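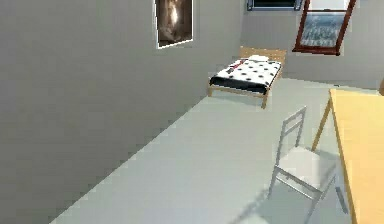
Bedroom scene in the simulator, bed at the far end, chair and table on the right.

From: Tshepo Maluleke
To: meleo-users
Date: 2021-07-04
Subject: Re: Arm missing after reset

Same fault on our machine. In 13 of 100 resets the room loads but the arm doesn't, and the episode still runs to the end. Please check your logs before training on them.

Matvii Hladun wrote:
> Run 891 finished with no error, but the arm never spawned.
> Has anyone else had this in the bedroom?

Tshepo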